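Filed under: Datasets / Manipulation / Grippers

Kirano kitchen gripper trials

Welcome, and thanks for stopping by! We compared 2 finger designs, Qaisi and Wukar, on everyday sink and counter chores - 200 episodes with the first and 178 with the second, all recorded in July.
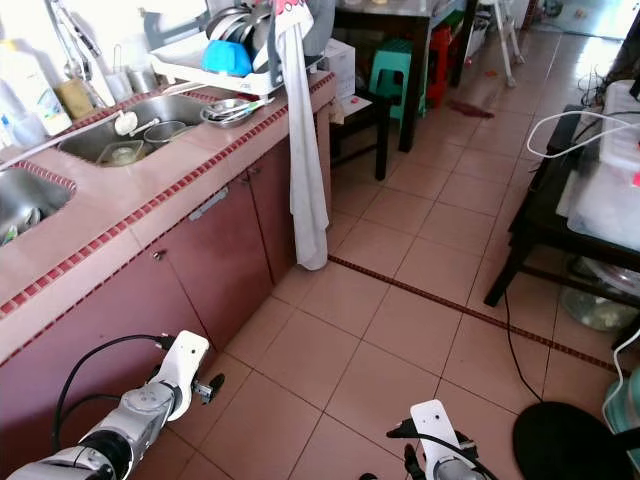 Left and right arm states are saved separately, so please check the side before you train on anything. Episodes with a dropped cup are kept and labelled. Questions about colour calibration go to Nizar Haddad, who is always happy to help.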